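Saltholm Two-Finger Gripper Kit
Shared workshop build, revision 9

Saltholm is a parallel gripper you can put together on a kitchen table or at a shared bench, and it's the build we get asked for most at the Fotville workshop. It fits the Fitzgerald desktop arm straight out of the bag - other arms need the adapter plate, sold separately.

What's in the kit
82 printed and cut parts, all black
2 narrow fingertips, plus a spare pair in softer rubber
Servo, horn and cable
Wrist bracket for a small camera
Fasteners and a hex key

Build time: one evening if you've soldered before, two if you haven't
Opening: 9 cm
Skill level: beginner and up

We love this thing for cloth! Rigid blocks are easy, and most hobby grippers will do them all day, but a T-shirt or a dish towel folds, slides and bunches up in ways that keep you at the bench long after you meant to go home. The slim tips can get hold of a small gather of fabric and leave the rest lying where it is. Start with grip force at 13 in the settings file and work up from there. Thin cotton likes it low, fleece wants more.

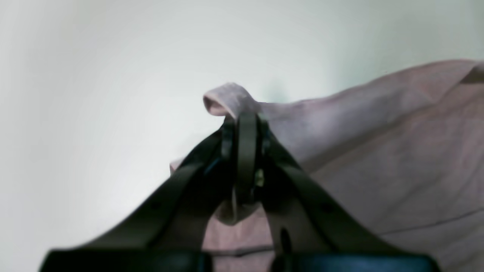

Trorkurville: Built mine in April and had the same trouble with thin fabric until I swapped in the rubber tips. Do they wear out fast? I'd like to order extras with the adapter plate.

Reply from the shop: Ours have held up well so far - spare tips come in packs of 2, and you can add them to any order.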